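Karnberg Handling Safety Project
Progress report to the Tirum Fund, second period
Covers work through February

1. Where we are

The grant pays for a written set of working rules for two-arm robot stations that handle cloth and small household goods. At the end of the first period we had an outline and a list of open questions. We now have a full draft of the rules, in 16 sections, and 11 of those have been tried out at the bench. The remaining five deal with storage, transport and record keeping and will be tried in the next period.

Spending is in line with the plan. The line for outside review has not been touched yet and we ask to carry it forward.

2. What changed in the draft

Speed limits. The first draft set one limit for the whole cell. Operators found this too slow for free moves and still too fast when the grippers work close together. The draft now has two limits, and the lower one applies whenever the grippers are within 200 mm of each other. Okafor, who supply our control software, have added a setting for it.

Cables. The old text said only that cables should be "secured." It now says where a tie or strap must sit, how much slack to leave at each joint, and that the full range of motion has to be run once by hand before power is applied. A strap that has been opened for repair is checked again before the next run.

Stop buttons. Each station needs one within reach of the operator's seat and one at the entry side. We dropped the idea of a third button on the table because it was too easy to hit while loading.

Loading and unloading. Hands stay off the table until the arms report a hold state and the operator has said so out loud. The second half of that rule was disputed. Two operators thought it unnecessary for a person working alone. We kept it for shared shifts only.

3. Bench trials

Trials use sorting and hanging tasks with socks and a clip hanger. Soft items are a good test of the rules on close work, as both grippers often have to hold the same piece and the cloth can hide a fingertip from the operator.
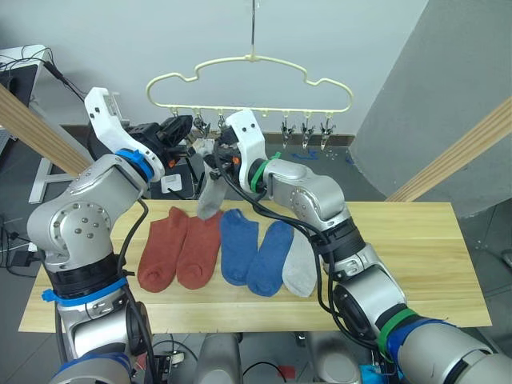
Three rules failed in their first form and were rewritten. The rule on clear floor space did not say who measures it or when. The rule on dropped items let an operator reach in during a pause, and a pause is not a stop. The rule on gripper force gave a single number, which made no sense across different finger shapes; it now asks for a test on the softest and the hardest item in the task.

No injuries were reported in the period. There was one contact between an arm and a fixture at low speed. It was logged, the arm was inspected, and the fixture position is now part of the start-up check.

4. Delays

The Jallex site was to repeat the trials in parallel. Their floor work ran over and they have not started. We expect them to begin early in the next period with the current draft, so the comparison between sites will come later than promised.

5. Next period

Try out the remaining five sections.
Run the repeat trials at Jallex.
Send the full draft for outside review.
Prepare a one-page checklist for operators, to be posted at each station.

We ask the Fund to confirm the carry-over of the review money before the draft goes out.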